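Desk against a solid brick wall – cold in winter?

tilehurst_kev
Moving my work desk into the back room, which has a bare brick outside wall. No plaster, no lining. I'm at the desk eight hours a day and worried about cold legs by November. Has anyone insulated behind a desk without covering the whole wall? Savside sell a 3 cm panel for this and it comes to 103 pounds for the width I need.

marrowfat
We had the Savside panels in our old flat. They took the chill off but you could see the edge of them from the door. If you like the look of the brick you will hate them. I'd spend the money on a heated foot mat and leave the wall alone.

dunnock22
Disagree with the foot mat. Ours was a Homen one and it dried my feet out and tripped the extension lead twice. Check the pointing first. Half the draught in our room came through gaps in the mortar near the floor, and a tub of filler fixed it on a Friday afternoon.

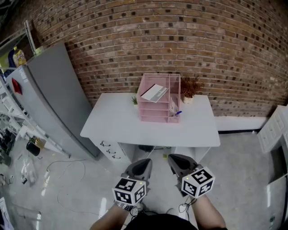
gluepot
Pointing and skirting, yes. Air gets in behind the skirting far more than through sound brick. Run a bead of decorator's caulk along the top and bottom edge and see what changes before you buy anything. The other thing is the desk itself. A white one like mine, drawers on the left and open under the right, leaves your knees facing bare brick all day. I'd fix a bit of Plideck board in that open part only. You won't see it once the chair is in.

marrowfat
Plideck against an outside wall with no air gap will go mouldy. Seen it done.

gluepot
Not if you leave a gap behind it. Mine is on battens and has been fine for two winters.

dunnock22
Two winters isn't long. Ours took three to show, and that was with a gap. Pull the desk out every few months and look.

tilehurst_kev
Thanks all. Had a look with a torch and there is a gap under the skirting you could post a letter through. Will caulk that first. Chowdary quoted me 236 to line the whole wall, or almost 200 if I do the clearing up, so I'll hold off on that.

marrowfat
That's cheap for lining. Ask what thickness they are quoting for.

tilehurst_kev
Will do. They are coming back to me next week.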